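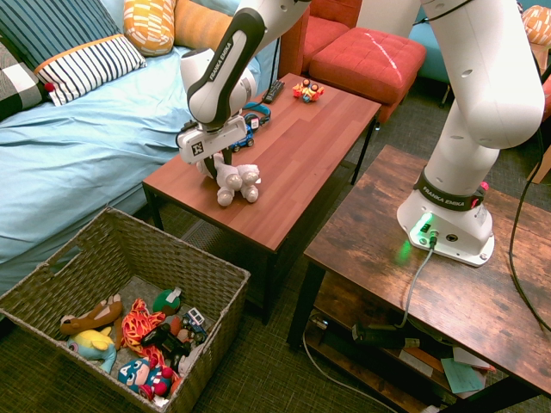 HOW-TO / Small Spaces

Mix Your Cushions, Clear Your Coffee Table: A Colorful One-Room Reset

By Kazue Nagano
February 7, 2024

I love a room that does everything. Bed on one side, somewhere to sit on the other, a coffee table in the middle that catches whatever the day throws at it. The trouble with a room like that is that it can go from cheerful to chaotic in one afternoon, and then you stand in the doorway thinking you need less color. You probably don't! You need the color to be in the right places, and you need the toys off the coffee table.

The room I have in mind for this one has a light blue bed, a red armchair with a red tufted ottoman in front of it, a teal chair, and a wooden coffee table with a reddish-brown top. That's a lot of personality in one place, and I wouldn't swap out any of it.

What you'll need

A laundry basket or any big empty box
One lidded bin for toys, low enough for a child to reach into
A shallow tray for the coffee table
A soft dry cloth and a slightly damp one
A lint roller, if you have pets

Set aside an hour the first time. After that it goes much faster.

Step 1: Strip the bed of cushions

Start with the bed. It's the biggest patch of color in the room and everything else takes its cue from it. Take off all the cushions and put them in the basket, then pull the cover right back so you can get at the sheet. Smooth the sheet from the middle out to the sides, bring the cover up again, and walk around to tug the far corner. A sky-blue cover shows every rumple, so go over it once more with the flat of your hand.

If your cover is thin and won't stay put, tuck the foot end under the mattress and leave the sides hanging. I resisted this for years and now I do it on every bed in the house.

Step 2: Sort the cushions by pattern

Tip the cushions out on the floor and sort them into families. You're looking for stripes, checks, bold shapes and plains. I get so much pleasure out of this part!

With the bed cushions in the photo, the sorting is easy. There are two striped ones, a navy with thin white stripes and a white with bold navy stripes and an orange trim. There's a black-and-white check, a mustard yellow with white and orange geometric shapes, and a plain orange. On paper that sounds like a fight. But look at how the orange keeps coming back - in the trim, in the shapes, in the plain one - and you can see why they get along.

That's the trick I'd pass on to anybody. Pick one accent color and make sure it turns up in at least three of your cushions, even if it's only a line of piping. The patterns can then be as loud as you like.

Step 3: Put them back in layers

Back row first, against the wall or headboard: your biggest pillows, and I like the darkest one in a corner. Lean the striped pillow in front so the two sets of stripes overlap a little. Checks go at the outer end, where they can be busy without sitting in the middle of everything. The geometric one gets the best spot, with the plain cushion right beside it to give your eye a rest.

Don't line them up like books. Let them lean. If one slides down, leave it for a minute and see whether you like it better there (I often do).

Step 4: Clear the coffee table completely

Everything comes off, even the things that are going back on. A coffee table in a family room collects a very particular mix: the remote, a toy vehicle or two, something blue with a loop in it, the toy robot dog. Put toys straight into the lidded bin. Battery toys should be switched off first, or you'll hear them at two in the morning.

Wipe the top with the damp cloth, following the grain, and dry it right away. Thin metal or painted legs only need the dry cloth. Check underneath too, where small cars like to park.

Step 5: Give the remote a home

Put the tray at the end of the table closest to where you sit, and put the remote in it. A black remote is easy to find on a red-brown tabletop and very hard to find in a cushion pile, so be firm about this one. I keep the tray small on purpose. A big tray fills up with receipts.

Step 6: Straighten the seats

Line the ottoman up with the front of the armchair and leave roughly 2 feet between it and the coffee table if you can, enough to walk through with a mug in your hand. Run the lint roller or a vacuum brush over any tufting, pressing into the dips. A quilted top on an ottoman can be brushed the same way, working along the squares.

Turn any extra chair slightly toward the table. Teal next to red is gorgeous, by the way, and a patterned orange cushion nearby ties the seating back to the bed.

Keeping it up

Every evening: toys in the bin, remote in the tray.
Once a week: cushions off, cover smoothed, table wiped.
In June I wash the cushion covers and dry them outside. Zip them closed first and turn them inside out, and check the label on anything with a contrasting trim, as orange can run onto white.

Next time: what to do with a lower shelf that has turned into a parking lot for cables and magazines.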